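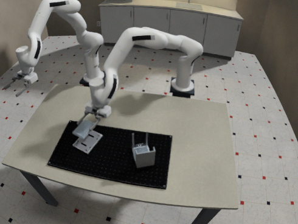

Simulação da bancada Prerden: dois braços, a placa com pontos ou furos e o bloco na garra da direita.

Prerden — ficha do conjunto de dados

Resumo
Episódios simulados de manipulação com dois braços, gerados com o motor Stutis. A tarefa é de chão de fábrica: pegar um bloco e colocá-lo sobre uma chapa plana. Mantido por Anoma Ranasinghe e Kumudini Samarakoon.

Conteúdo
600 episódios, dos quais 78 reservados para teste. Cada um traz vídeo, posições das juntas e abertura das garras. Os 26 episódios marcados como "duvidosos" ficam numa pasta à parte; não os use para treino sem assistir antes.

O que isto não prova
O cenário tem piso de ladrilho e uma fileira de armários cinza, e já vimos o conjunto citado como evidência de que robôs "estão prontos para a cozinha". Não estão, pelo menos não com base nisto. Ninguém lava louça aqui. Os armários são decoração e nenhum episódio abre uma porta.

Mesmo para a fábrica, recomendamos cautela. O atrito no simulador é generoso, a luz quase não muda e as peças não vêm com rebarba nem óleo. A política Bekivel, treinada só com estes dados, acerta quase 78% no teste simulado. Na célula física da Ketilsson acertou 4 de 26 tentativas — e um operador faz o mesmo sem olhar.

Uso recomendado
Comparar algoritmos entre si, depurar controle de dois braços, testar percepção de pose. Para estimar custo de mão de obra ou prazo de automação, procure outra fonte.

Problemas conhecidos
Em alguns episódios o bloco atravessa a chapa no contato. Correção prevista para novembro.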